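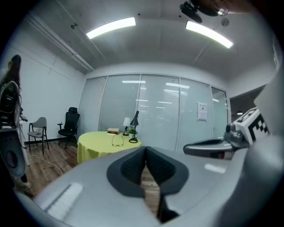
A strip of the wood floor at Standale.

The woman who runs the evening choir in Standale asked that her name be left out of this article. She said the last time the local paper wrote about the choir, people called her at home to ask if they could sing a solo.

The choir is called Wornutora. It was a word one of the first altos made up for a warm-up, and it stuck when they had to put something on a concert flyer. There is no audition. Anyone who can get to rehearsal can join, and the season starts again every September.

"People tell me on the phone that they can't sing," she said. "I ask if they can hum along with the radio. They always say yes to that. Then I tell them where to park."

She was a school music teacher for most of her working life and did not plan on leading adults. Children, she said, will sing a wrong note loudly and move on. Grown men and women stop, look at the floor and apologize.

"The first month is mostly getting them to quit saying sorry. I tell them to save it for the break."

Rehearsals last 90 minutes. The first part is breathing and scales, and she admits that some members time their arrival to miss it. After that the choir works on two songs a night, one they know fairly well and one they don't. She used to try four. "We'd touch everything and learn nothing," she said.

Few of the singers read music, so she teaches by ear. She sings a line, they sing it back, and she keeps going until the basses have it. The basses are usually last. She does not blame them for this. Bass parts often sit on one note for a long time and then jump, she said, and it is hard to remember a part that has no tune in it.

She records each part on her phone and sends it out so people can practice in the car. A tenor told her he had played his part so often that his daughter now sings it better than he does. The daughter is 11 months too young for the choir's age limit and has already asked about it.

Choosing the songs takes up more of her time than anything else. She likes folk songs and old hymns, and she keeps a list of pieces the members have asked for. Some she has put off for years.

"There's a pop song on there that I can't stand. I'm not going to say which one. We'll probably do it next spring."

Last year the choir sang at Zutside, a retirement community on the other side of the river. The room held 200 and was nearly full. The pitch went flat in the second verse of the opening song - she could hear it going and could do nothing about it - and by the last chord they had dropped almost a half step.

"One lady in front sang every word with us. I watched her and stopped worrying about the pitch."

Dues are $44 for the season. They pay for sheet music, the hall, and the tuning of the piano, an upright that she says holds up well until the heat comes on. Yurchenko, the bakery down the street, sends over rolls on concert nights.

She has been asked if she plans to retire a second time. She would like somebody to learn the job first, and has started letting one of the sopranos lead the warm-up.

"She's stricter than I am," she said. "They show up on time for her."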